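The Town That Fits in a Drawer

Jaladville has a town hall, a tram depot and a chapel, and the whole of it goes back into a shoebox before supper. It is the newest paper terrain range from Garico, a small publisher of print-and-build scenery, and it has eaten most of my January.

The idea is simple enough. You buy the files, print them on card, cut, score, fold and glue. The town hall alone has 423 parts, 15 of which are chimneys. I have built it twice, having put the first roof on inside out.
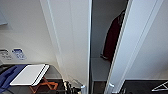
What Garico gets right is the layering. Each sheet lets you switch textures on and off before printing, so the same shop can be a smart bakery or a boarded-up wreck. Its older rival, Kolska, still draws the prettier brickwork – but you get one version of everything, and you will like it.

Card weight matters more than the instructions admit. They suggest 200 gsm, which is fine for walls and hopeless for the tram depot, whose long roof sags like an old sofa. I lined mine with cereal packet.

The rules supplied are borrowed from Santoro, a skirmish game in which 2 gangs argue over a bridge. There is no bridge in the set. It is promised for the next release, along with a canal, and I have already cleared the other half of the dining table.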